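Umska Household Storage Survey, data card

Version 3

Summary

The Umska Household Storage Survey is a table of written answers about how people keep small things at home: buttons, batteries, spare keys, receipts, screws, medicine, sewing supplies and so on. Each row is one storage container as described by the person who uses it. The answers were collected by mail and through a web form, cleaned by hand, and put into a single CSV file. There are 2,000 rows from 500 households.

Files

containers.csv holds the main table, one row per container.
households.csv holds one row per household, with size of home, number of residents and whether the home is rented.
codes.txt lists the category codes used in both tables.
changes.txt lists edits made between versions.

Both CSV files are UTF-8 with commas as separators and a header row. Empty cells mean the question was left blank. The value "none" means the person wrote that the answer was none. Please keep these apart when you load the data, as several common spreadsheet programs will treat them the same way if you filter carelessly.

Columns in containers.csv

household_id: matches the same column in households.csv
container_id: unique within the file
room: code from codes.txt
kind: box, tin, jar, drawer, bag, tray or other
lid: yes, no or blank
label: the text of any label, as typed by the respondent
contents: free text
last_sorted: code for how long ago the container was last emptied and sorted
origin: bought for storage, reused packaging, gift, inherited or unknown

The kind column was filled in by us from the respondent's own words. A shoebox is a box and a cookie tin is a tin, even when the person called it "the sewing drawer." Where we could not decide, we used other. The original wording is kept at the start of the contents column, before the first semicolon. 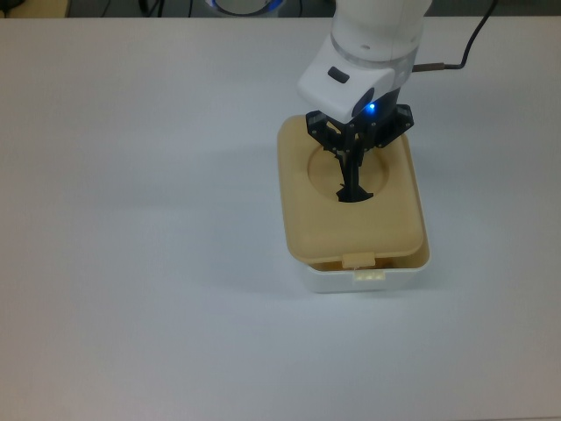

Free text has been corrected for spelling only where the meaning was clear. Brand names were replaced with a general word in versions 1 and 2, but this made the origin column hard to check, so version 3 puts them back.

Collection

Forms went out in two towns, Montes and Willevach. Montes is mostly apartments. Willevach is mostly detached houses with basements or garages. Every household was asked to describe four containers and to pick them from at least two different rooms. The form took nearly 20 minutes to fill in. Respondents had to be 18 or older, and one person answered for the whole home.

Paper forms were typed in by one person and checked against the originals by another. Web forms went straight into the table. The source column was dropped in version 2 by mistake and has not been restored, so paper and web answers can't be told apart in this release.

Known problems

Drawers are undercounted. The first printing of the form asked for "a container," and many people did not think of a drawer as one. The wording was changed in January, after most of the Montes forms had already come back. Comparing drawers between the two towns is not a good idea.

The last_sorted column depends on memory. Code 5 (more than ten years) and code 6 (never) were used loosely, and we suggest merging them.

Some labels no longer match their contents. These are real answers and were left alone.

Privacy

Names, street addresses and phone numbers were removed. Labels that contained a person's name have the name replaced with NAME. Answers about medicine were reduced to the word "medicine" with no product or dose.

License and citation

The data is free to use for any purpose with credit. Please cite it as: Gustanetti Archive, Umska Household Storage Survey, version 3.

Corrections can be sent through the issue tracker. Include the container_id and the column name.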